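4.2 Where things live on a small worktop

I should say at the start of this section that I came to storage by accident. Meirion Rosser and I had set out to write about worktops, meaning how people clear them and how fast they fill up again, and we kept finding that the surface itself was the dull part. What mattered was what hung over it or beside it. So the Nanthorpe notes, which were meant to be a page or two on wiping down and putting away, grew into a long ramble about baskets, and I've kept most of the ramble in because I still think it's the best bit!

People in our interviews used the word "handy" all the time, and they meant quite different things by it. For some, handy was anything you could reach without moving your feet. For others it was anything you could see. A drawer right by your hip is handy in the first way and hopeless in the second (one woman in Wilport told us she owned 2 pairs of good scissors and had forgotten both of them, in the same drawer). A hanging basket gets you some of each, which may be why people grow so fond of them. You can tell there's something in a mesh basket even when you can't quite tell what it is, and that small nudge is often enough to make you go and look.

Figure 4 has two baskets of this sort over one tabletop, a long shallow white one on the back rail and a black wire one up on the left, with the marble-patterned surface below them and a pale sheet laid near its middle.

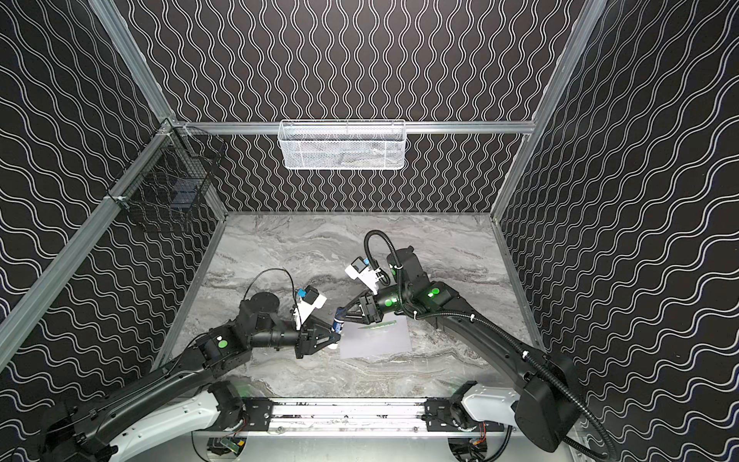
Figure 4. Hanging storage above a marble-patterned tabletop.

Bezawit Abdella, who read an early draft of this section, asked me why I was so keen on shallow baskets when a deep one plainly holds more. Fair question, and I didn't have a decent answer ready. My feeling, for what it's worth, is that deep baskets turn into drawers. Things sink. You put the tape in on top of the string, then a cloth on top of the tape, and by September you're buying more tape. With a shallow one you run out of room early on, which is annoying, but at least you know about it. Bezawit was not convinced and keeps everything in a bucket.

Height is another matter. In the Samonte homes the baskets were often hung where the wall happened to have a fixing, and people simply put up with it. I'd want one low enough to look down into, but then it starts eating into the space you work in, and long things such as rulers stick out and catch your sleeve. Meirion likes to leave long thin things lying out on the surface and only hang up the small stuff. I used to think this was laziness on his part, but I've come round to it a bit.

Then there's the sheet. Lots of people put something down before they start, a bit of paper or a mat, and I hadn't expected them to have so much to say about it. It marks off the bit of table that's in use. Whatever is on the sheet is today's job, and whatever is off it is waiting or ought to be put away. Hardly anybody lined theirs up neatly with the edge of the table, and when I asked about that they looked at me as though I'd asked whether they ironed it. I come back to sheets and mats in the next section, with the Jameo households, where a few people used a tray for the same purpose.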